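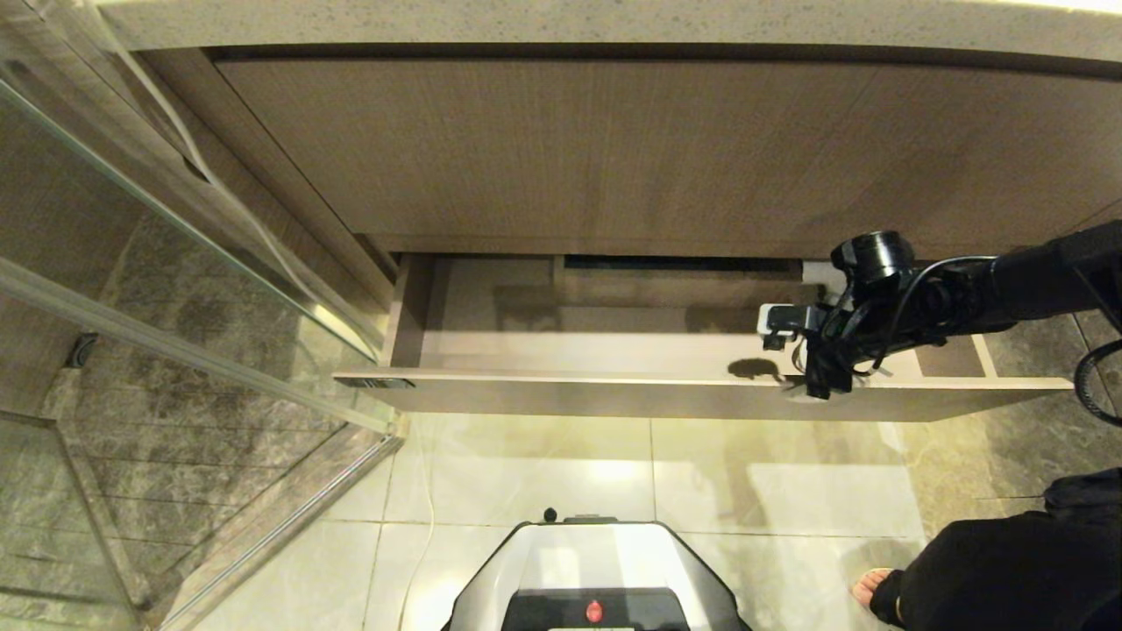 Page last changed: July 2020

Chapter 3
Chores: what machines can and can't do yet

A bathroom drawer is a fair place to start. Opening one takes a person a second or so, with no thought given to it. For an arm on a wheeled base, the same job means finding the front edge, getting the fingers to the pull slot, gripping, and moving back along the line the runners allow. If the pull is a little crooked, the drawer jams. Shadows, glossy tiles and the glass of a shower can all confuse the cameras the machine relies on.

Factories solved a version of this problem long ago by changing the factory. At the Olero plant in Gukbridge, which we return to in Chapter 5, parts arrive in the same tray, facing the same way, under the same lights. The arms there are quick and seldom miss. Move the tray by the width of a hand and they stop.

Homes can't be arranged like that. In the Bumden trial, one robot was given 400 attempts at opening drawers and cupboards it had been trained on, and it managed 93 per cent of them. In houses it had not been trained on, the figure fell to 35 per cent. Most of the failures were dull ones: a handle of an unfamiliar shape, a bath mat under the wheels, a door that opened the other way.

Speed is a separate question. The Kinoshita arm used in the trial worked slowly on purpose, as people were often standing close by, and a person kept watch through every run. A machine that needs a minder has not yet saved anyone much labour. We will need to keep this in mind when reading claims about success rates.

In this chapter we look at three kinds of chore: opening and closing, picking up and putting away, and wiping down. For each we ask what the machine must sense, what it must do with its hand, and what happens when it gets something wrong. Section 3.1 begins with handles. Readers who skipped Chapter 2 should go back to the part on grip force first, as the terms are used here without being explained again.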